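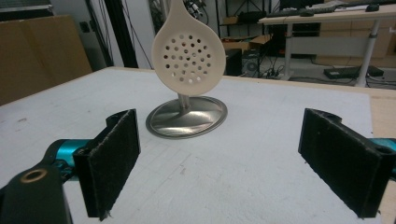

Vostow Robotics Notes
August, 4:40 p.m.

New result from the kitchen utensil set. We recorded 631 demos with the hand-held gripper, no robot arm involved, and trained one policy on all of them.

The task is to pick up a stand with a skimmer on it, move it, and set it back down upright. The round base is shiny steel and throws reflections, and our depth estimates on it are bad. We dropped depth and went with wrist video only. 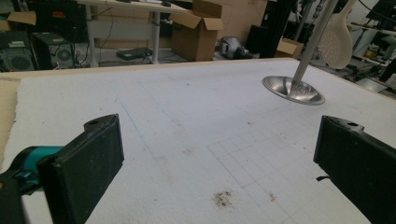

Photo: Vostow / Elldale bench

First comparison was data size. Going from 300 demos to 400 helped a lot. After that the curve flattens, and the last batch mostly helped with starts near the table edge.

Second comparison was where the demos start. Varying the start pose of the gripper mattered more than varying the stand. We had expected the reverse.

Still failing: placing the base flat. The policy lets go while one side of the rim is up. We're trying the Kröger release labels next, on the same demos.

Write-up goes on the Pleltadell page when the reruns finish.

Comments

gripfan_oh: Did you try matte tape on the base?

tk_bench: Same flattening here, different task. We stopped at 879.

lowtorque: Will the raw video be posted?

Recent
Felt pads vs. bare fingers
Calibrating a wrist camera in Elldale
Why we re-recorded the ladle set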